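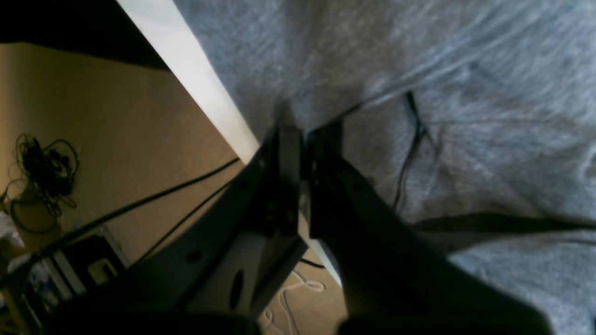 Fabric and black metal, close up.

Brandão to shut Kundale fabric outlet, 12 jobs going

August 30, 2018

The Brandão fabric outlet in Kundale will close at the end of next month, the company confirmed this morning. Twelve jobs go with it. Remnant bins, button wall, the cutting tables upstairs, all of it.

Short statement from the firm, four lines. Blames rent and "a steady move to online ordering." No word on a buyer for the building. The company did not respond to a question about whether other locations are under review.

Staff were told at a meeting before opening. Doors opened an hour late. By lunchtime there was a line at the register and most of the upholstery rolls near the front had sold tags on them.

The outlet has been on Jalik Street for longer than most of its customers have been sewing. It started as a place to dump seconds from the Brandão mill across the river, and when the mill went it kept going on bought-in stock. Curtain lining, ticking, fleece, cotton prints by the pound. Theater groups used it. So did half the school plays in the county.

What happens now, as far as we know:

The sale starts tomorrow. Everything marked down by a third, then by half in the final two weeks. Cut pieces cannot be returned. Store credit and gift cards are good until the last day and not after, so dig them out. The company says it will not transfer balances to its web store.

Special orders already paid for will be filled. Customers should get a call. If you have not heard anything by the middle of the month, go in with the recipt.

The Zurnari store stays open. That one is smaller, mostly dress fabric and patterns, and a 40-minute drive for anybody in Kundale with a car. Bus riders have to change twice. Workers at the Kundale outlet have been offered interviews in Zurnari but the company would not say how many openings there are.

The evening sewing classes are another question. There are 424 people on the class mailing list, according to a notice taped up by the stairs, and the fall session had already started taking deposits. The notice says deposits will be refunded. It also says the class machines will be sold, serviced, with a 90-day warranty, first come first served. A sign-up sheet underneath was full on both sides.

The Kundale Quilters meet in the upstairs room and have to be out too. The group posted online that it is looking for space with good light, a sink and no stairs if possible - the current stairs have been a sore point for years. The library has a room but it closes at eight. A church hall on the east side is being looked at.

The group's winter show in February is still on, at a place to be announced. Last winter's drew 1,000 visitors over two days. Entry forms were supposed to be dropped off at the outlet's front counter. Do not do that now. Hold on to them, a new address is coming.

Reaction on the sidewalk was mostly about where to get zippers. One woman carrying two bags of batting said she had driven in for thread and ended up spending her grocery money. Another wanted to know about the scissor sharpening service, which ran out of the back on the first Saturday of the month. No answer on that yet. The sharpening is done by an outside contractor and not by Brandão.

The building is two floors and a basement, with a loading dock at the rear. It is zoned for retail. City hall says no application for a change of use has been filed. The hardware store next door says it has its eye on the parking lot, and thats all it would say.

Outlet hours during the sale are 9 to 7, closed Sundays as usual. The upstairs closes an hour early. Parking behind the store is limited to customers and the back gate is locked at closing.

We will update this story when we hear more about the Zurnari jobs.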